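Setting up a soldering spot on the spare room desk

I've put off sorting out a place to solder for most of the year. The kitchen table was fine until Vega pointed out we eat off it, and the shed is too dim after four in the afternoon. So on Sunday I cleared the desk in the spare room and made a start.

The desk came from my aunt and has a decent top I'd like to keep that way. I covered the whole thing with a royal blue cloth I had left over from a market stall. It won't stop a hot tip, so the iron never gets put down on it. The cloth is there to catch offcuts and stop small parts rolling onto the carpet, where I've lost plenty. Any plain colour would do, but bits of wire show up well on the blue.

On top of the cloth goes a white board, laid lengthways, and the smaller white tray sits in the middle of that. Anything being worked on stays on the tray. The board has picked up a few grey smudges and I've given up trying to scrub them out.

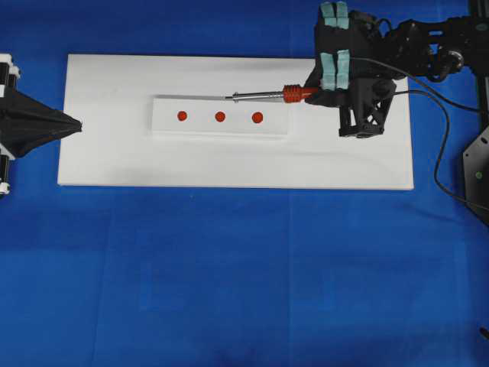
The iron with the red grip, over the tray and its three dots.

I'm still working out the lighting. The overhead globe puts my own shadow right where I'm looking, so I borrowed a desk lamp from Bienvenido and clamped it on the left. It's better, though the neck droops after 2 hours or so and needs a nudge.

The window opens 200 mm before it hits the security screen. With a small fan pointed at it, most of the fumes go out - some still hang about, and I take a break when I notice them. I wash my hands afterwards as well, before touching the kettle.

Storage is the next job. The solder, wick and side cutters are living in an ice cream tub, and the resistors are in a bag of 500 that I tipped out once and don't want to tip out again. Gisela has a set of 18 little drawers she isn't using, and I'm picking it up next week if it fits in the boot.

After that I'll get back to the doorbell, still in pieces on the bookshelf.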